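Notebook, December, started 14:10

Today I continued with the surface finish of the worktable tops. The first one was oiled in the autumn and it dried unevenly, so I don't want to repeat the same mistake on the second. Temitope Danladi left me a note with her settings for the sander and I followed them, except the last pass, which I did by hand.

Materials used: sanding discs from Pelletier, grit 136 on the box (a strange number, I asked Ikechukwu and he says it is their own scale), then 600 paper for the end. Oil is the Tuvex hard one, from the tin that was opened last month. It had a skin on it. I lifted the skin away with a stick and stirred slowly, and the oil below seemed good.

First coat went on at 14:40. I put it thin and wiped after 34 minutes. The tin says to wait less, but the room is cold and last time the oil was still lying on top when I wiped early. The cloths are hanging outside on the rail, spread open, please do not put them in the bin before they are stiff.

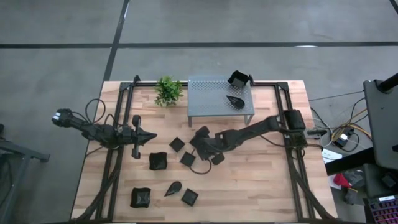 My main question is still the colour. The Adar catalogue promised "even natural tone" and I had imagined something quieter. Danladi likes it as it is and says a striped top is honest to how such a board is glued. I was against it at first. But look at the strips, they go from tan to pinkish to pale brown, and on the smooth grey floor the whole top still looks light. I would not stain it now. A stain would take the pinkish ones differently from the tan ones, and I think we would get more contrast and also a dirty look.

Test piece: I cut an offcut in two halves, one with oil only, one with oil and the Ukier wax. The wax half feels nicer under the hand but it shows every fingerprint. After a drop of coffee for ten minutes both had a ring. The ring on the waxed half came off with a damp cloth, the other needed the 600 paper. So wax is useful, but maybe only near the edges where people lean.

Ikechukwu Ezeani came by at 16:20 and checked the flatness of the new top with the long straight edge. He found a small hollow near one corner, less than a sheet of card. We agreed to leave it — sanding more there would only make it bigger.

Cost until now is 155 for oil, discs and wax together. The receipt is in the drawer, under the clamps.

To do:
Second coat tomorrow morning, thinner than the first.
Ask Danladi if she still has the felt pads.
Order a new tin, small size.
Write the date on the lid this time.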